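Gulley Table Cover – heavy pile, green

Sold by Mukunwood. Ships from our Storkotberg warehouse. In stock as of June 15, 2021

$35 per cover
$50 for the long one

Thick fuzzy cover for work tables, game tables, sorting tables, church hall tables, whatever you have. Keeps small parts from rolling off. Keeps noise down too. Made for us by Wouters, same mill as the old Gulley cloth but heavier.

Sizes
Standard – fits most six foot folding tables with a bit of drop on each side
Long – 240 cm, for the eight footers
Custom cuts – email first, do not order and then email

Please measure your table before ordering. Length, width, and how much drop you want. Most returns we get are people who guessed the width.

What you get
One cover, rolled, not folded (folds take forever to come out)
Four corner clips
Care card

Clips fit a table top up to two inches thick. Thicker than that you'll need your own, or use double sided carpet tape on the underside. Don't staple it. You can, but then you can't get it off to clean it and you will want to get it off to clean it.

Color
Green only for now. Gray is planned for October, no preorders yet. The pile shows brush marks, lighter one way and darker the other. Normal for this kind of cloth. Run your hand over it in one direction and it evens out. Rolls from different batches may not match exactly so if you are covering a row of tables order them all at once and put a note in the box at checkout.

Cleaning
Vacuum with the brush head. Lint roller for hair and thread. Spills – blot, don't rub, cold water. No bleach. No dryer. Machine wash is possible on the standard size, cold, gentle, by itself, first wash sheds alot so clean your filter after. The long one is too heavy for most home machines.

Coffee comes out if you're quick. Candle wax, freeze it and scrape. Ink we have had no luck with.

Setup
Unroll it pile side up, leave it flat overnight if you can. Clip the two back corners first, pull toward you, then clip the front. If it still waves in the middle, weigh down the edges for a day. There may be a slight smell out of the bag, gone by the next day with a window open.

Good for
Board games and minis
Jewelry and bead work
Sorting, packing, small repairs
Display tables at fairs

Not great for sewing machines, pile catches on the feet. Not outdoor. Not fire rated, so check with your venue before you bring it to a show.

Green cover with everyday small items on it:

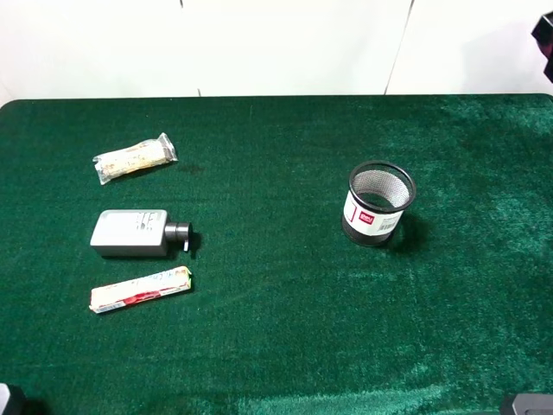
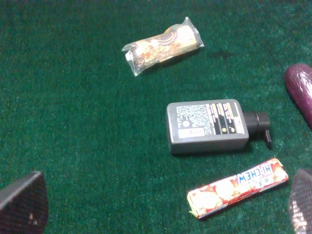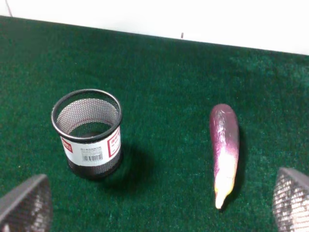 Shipping and returns
Orders leave in two working days. Returns within 14 days, unused, in the orginal bag. Buyer pays return postage unless we sent the wrong size. Custom cuts are final.

Local pickup OK, call ahead. Ask for Amber De Haan for orders and sizing, or Deepak Awasthi for anything over ten covers – he does the bulk quotes and can send a swatch if you want to feel the stuff first.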